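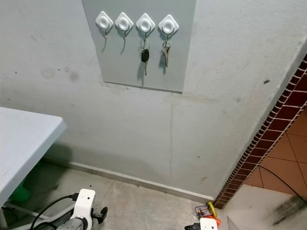 Key hooks

Tully Children's Reading Room – Safety Checklist with My Comments
Checked by: Cormac Costello
Date: 5 October 2023
Last full check: March

I've run down the same sheet as last time and scribbled next to each line, and then typed up the scribbles because my handwriting is a disgrace. OK means OK. FIX means somebody please fix it (usually me). WATCH means I don't love it but it can wait.

1. SHELVES AND BOOKCASES

1.1 Tall bookcases strapped to wall – OK
Gave every one a good tug from the top. The one with the fairy tales used to wobble and it doesn't any more, so thank you to whoever found the longer screws.

1.2 Heavy books on lower shelves – FIX
The big illustrated atlas and both of the giant Mother Goose collections have crept back up to the top shelf. I know they look gorgeous up there! They also weigh as much as a toddler. I moved them down to the bottom and turned them face out so they still get some attention.

1.3 Shelf edges and corners – WATCH
Corner guard is peeling on the pirate shelf. Pressed it back on with my thumb and it stayed while I was looking at it. New guards are on my list.

1.4 Spinner rack turns freely, nothing to pinch fingers – OK
Squeaks like a haunted house, but it's safe. A small girl told me in March that the squeak is the witch who lives inside, so I'm in no rush to oil it.

2. THE BOOKS THEMSELVES

2.1 Board books checked for loose parts – FIX
We have 465 books on the shelves now and I didn't open every page of every one, but I did go through the whole baby bin. Pulled 4. Two had flaps hanging by a thread, one had a squeaker poking out of a duck, and the last was our poor old Flekov the Bear, which has been chewed down to the cardboard. I read that book to both my kids until I could do it with the lights off. We need another copy, and I'll buy it myself if it comes to that.

2.2 Staples and wire bindings – OK
One bent staple in a sing-along book. Bent it back and taped over it.

2.3 Mold or musty smell – WATCH
The donation box from Desavbridge smells like a basement. Keep it closed and away from the rest until it's been sorted. There's a run of old dragon stories in there I'd have killed for at age nine, so please don't toss the lot without asking me. 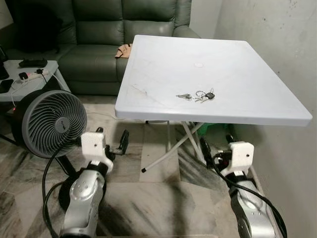 2.4 Sound books, battery doors screwed shut – FIX
The farmyard one has lost its screw. Batteries are out and the book is in the repair tray. Button batteries are the thing on this whole list that scares me most, so if you spot a loose door, take the book away first and explain to the crying child second.

3. READING NOOK AND STORY RUG

3.1 Rug lies flat, backing grips – FIX
The far corner has curled up again. I caught my own toe on it while doing this check, which I guess counts as a test. Needs new gripper tape underneath.

3.2 Floor cushions, zippers and seams – OK
One split seam on the whale cushion, already sewn up.

3.3 Canopy and fairy lights – OK
Battery lights only, no cords down where kids can reach. Hook in the ceiling is solid. Please keep it at that height even if the little ones beg to have it lower.

3.4 Costume box – WATCH
Took out the cape with the tie neck. The one with the sticky tabs is fine and the wolf ears are fine. The crown has a sharp point on one side, so I folded it over and now it looks like a crown that's been through a war. I think that helps the stories, personally. 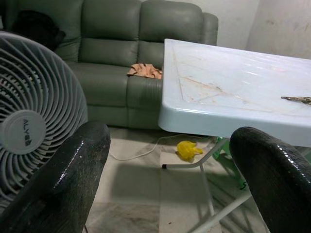 4. GETTING OUT

4.1 Exit door opens fully from inside – OK
Opened it 2 times with an armful of books and got through both times without dropping any.

4.2 Path from rug to exit clear – FIX
The display of Tollach picture books has drifted right into the path. It's a lovely display and I read half of it standing up when I should have been checking the smoke alarm. Still, it has to go back against the wall before the next story hour.

4.3 Smoke alarm tested – OK
Loud! Sorry to everyone in the building.

4.4 First aid kit – FIX
Out of the small bandages, as always. Paper cuts are our main injury. Add a box of the ones with cartoon animals.

4.5 Practice walk-out with the kids – WATCH
We haven't done one since March. It takes 15 minutes with shoes and coats, and I'd like to do it as a bear hunt so it feels like part of the story. I'll bring the book.

Items marked FIX go on the sheet by the returns cart. Cross them off and put your initials next to them when they're done.

C. Costello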